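What I Keep by the Phone (and Other Small Household Habits)

June 2018

My neighbor Viktória Rácz had her garage broken into in February, and when the officer asked her for the serial number on her bike she just stared at him. I'd have done exactly the same. I went home that night, looked at everything we own and realized I couldn't have described half of it to anybody. So this page is a bit different from my usual stain removers and drawer dividers, but it all gets done at the kitchen table, so I'm counting it as a kitchen tip!

Start with a plain notebook. I tried a phone app first (Zuvurby, if you're curious) and it was fine until my phone died, and then there I was. The notebook lives in the drawer under the phone. Each thing worth stealing gets a line: what it is, the make, the serial number, the year we bought it. Serial numbers hide in silly places. On our bikes it's stamped underneath, where the pedals join the frame, so turn the bike over and wipe off the grime before you squint at it. On the sewing machine it was on a little plate on the back.

Take a picture of each item next to a ruler, and one of the label up close. I email mine to myself and to my sister, with the word "inventory" in the subject line so I can find it again.

On the inside cover I have the numbers. 911 doesn't need writing down, but the non-emergency line does, because that's the one you want for a missing package or a strange car that has been parked outside all week. Copy it off your own town's website – ours changed a while back and half the street still had the old one on the fridge. Under it I put our full address and the cross street, in big letters. It sounds daft until you have a babysitter, or until you're the one who's rattled.

I did the whole downstairs in one evening, with dinner at my elbow.
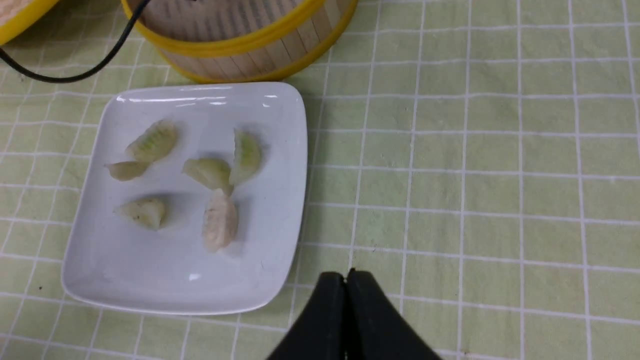
Dumplings on the green checked tablecloth.

The next page is for anything odd. If I notice something, I write the time first, then the place, then what I saw, in that order, before I've talked to anyone about it. Once you've chatted it over with the neighbors, the gray car turns blue and the man gets taller. Plate number if you can get it without going outside. Don't follow anybody, please. Call it in and let them sort it out.

Now the doors. Go and look at the screws in your strike plate, the metal piece on the frame that the bolt slides into. Ours were short little things that barely reached the wood. I swapped them for three-inch ones, drilled a narrow pilot hole first so the frame wouldn't split, and it took less time than finding the drill. If the bolt sticks, rub a pencil over it – the graphite does the trick and doesn't get gummy.

For the back porch I bought a Celeo motion light. Point it down at the step, or every passing cat will set it off (ask me how I know). I wipe the sensor with a dry cloth when I do the windows.

House numbers, too! Ours is 118, and the ivy had eaten the last digit. Trim whatever's growing over yours, then walk across the street after dark and see if you can read it from there.

A reader, Géza Szekeres, wrote in to say he engraves his tools with his initials, using a cheap engraving pen, and puts a second mark somewhere less obvious, like inside the battery slot. I've started on mine. Practice on a scrap of metal first, my first "R" looks like a squashed bug.

Next time I'm back to getting candle wax out of table linens.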